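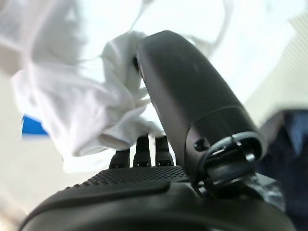 A crumpled white.

Search reviews Go

The Fivar bedroom basket, reviewed after three months

I have owned a lot of things that were meant to stop clothes living on the bed. There was the tall canvas bin, which swallowed socks and gave them back in spring. There was a folding frame with compartments, from Villaseñor, that folded itself whenever it had something in it. And there was the chair, which came free with the house and which I still consider the market leader.

The Fivar is a low rectangular wicker basket, woven all the way round, in a light brown that goes with most things. I bought mine from Ireck in April, when they had it in the window next to some lamps. It came in a box big enough for a dog and smelled of hay for a while. No assembly, no lid, no liner, no leaflet telling me in nine languages how to put clothes in it.

Mine sits on the carpet just past the end of the bed. I tried it beside the wardrobe first, but that's four steps further and four steps is apparently more than I'm willing to give to a pair of trousers at eleven at night. From the bed I can throw things at it. Hit rate varies.
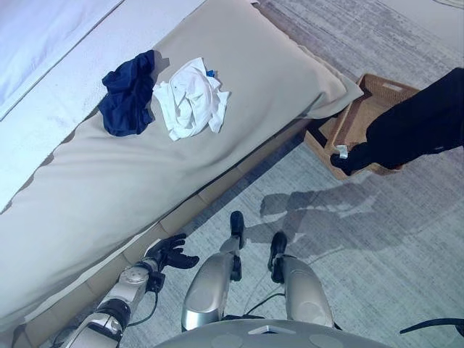 The low sides are what people will argue over. If you want a basket that hides a week of washing, buy something taller, because you see everything that goes in here and so will your guests. Long things hang over the edge. Trousers seem to regard the rim as a suggestion. I've decided I prefer this to the canvas bin, where you had to go in up to the shoulder to find out what you owned, but I can see it annoying a tidier household than ours.

Low sides also mean you can get a proper look before you wash. I tip the lot on to the bed and sort there, lights in one heap and darks in another, and whatever I can't decide about goes back in for another week. Navy is the usual culprit. By lamplight it's black, by daylight it's blue, and in the machine it will go for anything pale within reach.

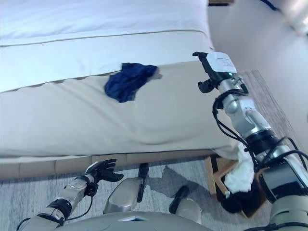 A word on the bed as a sorting table, as it has become part of the routine. It's the right height, it's soft, and it has to be cleared before anyone can sleep, so the job does get finished. I keep a big beige cushion affair along the edge to put things on, mainly so the clean sheets don't have to meet yesterday's T-shirt. You could use a towel. The cushion was a Stukden purchase from a phase when I thought I'd be reading in bed with my back supported, and it has finally found work.

Back to the basket. Carrying is decent. The handle is a gap cut in the weave, with no rope or leather to come loose, and it's comfortable enough as far as the washing machine. On the stairs, fully loaded, I wish it was narrower. I've scraped the banister twice and the banister came off worse.
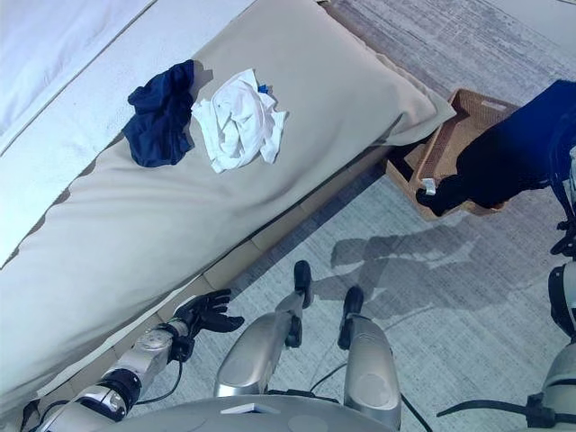
The weave itself has held up well. I did find a couple of rough ends on the inside when it was new, and they'll have a go at anything knitted. Five minutes with nail scissors dealt with mine. If your wardrobe runs to silk you might want a liner, though then you've got a liner to wash as well and the whole thing starts to feel like a hobby. Crumbs of wicker turn up on the carpet now and again and the vacuum gets them.

Would I buy it again? Yes, at the sale price. At full price I'd dither, go home, and put my jeans on the chair.

Good: easy to see into, easy to lift, looks fine in a bedroom
Less good: rough ends when new, wide on stairs, keeps no secrets
Score: 3 out of 5, or 4 if you live in a bungalow

Recent reviews
Ireck clothes airer, the tall one
Villaseñor folding laundry sorter
Stukden reading cushion
Two cheap door hooks compared
Fivar shoe tray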